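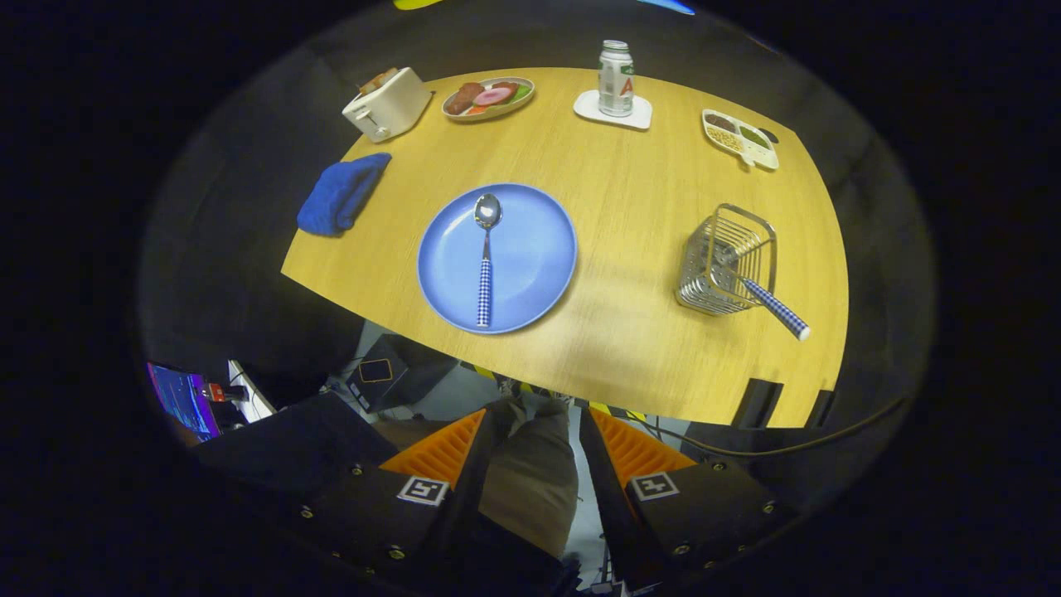 Fig. 1. Plate, spoon and wire utensil caddy on a wooden table.

Unit 6: Visitor permits and group limits at wildlife sites

Notes by Theda Kohlhase. Read before the seminar. The worksheet is handed out separately.

6.1 Scope

Unit 5 dealt with transport to the site. This unit covers what happens at the gate: how many people are let in, at what price, and under what rules. The main case is Korasness, a coastal reserve with one seabird colony and one seal beach. Damaden, an upland forest reserve, is used for comparison. Marketing of wildlife trips is left to Unit 9.

6.2 Terms

Permit: a dated right of entry for one named person. It does not include transport, food or a guide unless the text of the permit says so.

Slot: a block of time at the viewing area. At Korasness a slot lasts one hour, counted from arrival at the hide. The walk in is not counted.

Daily cap: the highest number of permits that may be used on one day.

Group limit: the highest number of visitors with one guide. Staff and porters are outside the group limit but inside the daily cap in some systems. Check which is meant before comparing two sites.

Fill rate: permits used divided by permits offered, over the same period. Permits sold and not used count as offered only.

6.3 The Korasness system

The reserve offers 30 permits a day in the open season, split into five slots of six people. The season closes at the end of October, when the seals come ashore to pup. Permits are sold through one desk, and tour firms buy on the same terms as single visitors.

In the season studied, 3,406 permits were used. Of these, 1,189 were bought by a single operator, Zapata, for its own groups. Slots at the colony before 10 a.m. sold out first. Afternoon slots at the beach were the slowest to sell, although sightings there were logged on most visits.

Note that the cap was set from the width of the cliff path, and not from any study of disturbance to the birds. The two may give very different answers. A path can be widened -- a nesting ledge cannot.

6.4 The Damaden system

Damaden has no daily cap. It relies on a group limit of eight and on the number of trained guides on duty. In practice the guides act as the cap. When four are on duty, no more than 32 visitors can go in at one time, but a guide may lead a second group after lunch.

Facundo Escobar, who drew up the guide rota, argued that this suits a forest where the animals move. A fixed slot at a fixed hide has little meaning if the troop has crossed the ridge overnight. The weak point is that pressure on the animals rises in busy weeks with no rule to stop it. The site log shows 193 group entries in the busiest month, and on several days two groups reached the same animals within the hour.

6.5 Price

Three ways of setting the permit price are in common use.

(a) Cost recovery. The price covers guides, paths and the permit desk. It is easy to defend and tends to be low.

(b) Market price. The price rises until demand falls to the cap. Income is higher, but local visitors may be shut out.

(c) Split price. Residents pay one rate and others a higher one. This needs a check of papers at the gate, and the check has its own cost in staff time.

Korasness uses (c). Damaden uses (a), with a yearly review. Neither site gives a refund when no animals are seen. The wording on the permit should make this plain, as most written complaints at both sites concern it.

6.6 Resale

Named permits are meant to prevent resale. They work only if names are checked. At Korasness, operators may change a name up to the evening before the visit, a rule brought in at the request of tour firms. It lets an operator hold a block of slots and fill it late. Unfilled slots are seldom returned in time for anyone else to buy them -- see the fill rate table on the worksheet.

The Eltura booking system, now on trial at Damaden, charges a deposit on each held place and releases it if no name is entered in time. Results are not yet complete and should not be quoted in essays.

6.7 For the seminar

Work out the number of permits used at Korasness by buyers other than Zapata.

Explain why the fill rate cannot be worked out for Damaden in the same way as for Korasness.

Draft a name change rule of no more than 100 words. State the deadline, who may apply, and what happens to the slot if the deadline is missed.

Bring a printed copy of the draft. Unit 7 covers viewing distances and the training of guides.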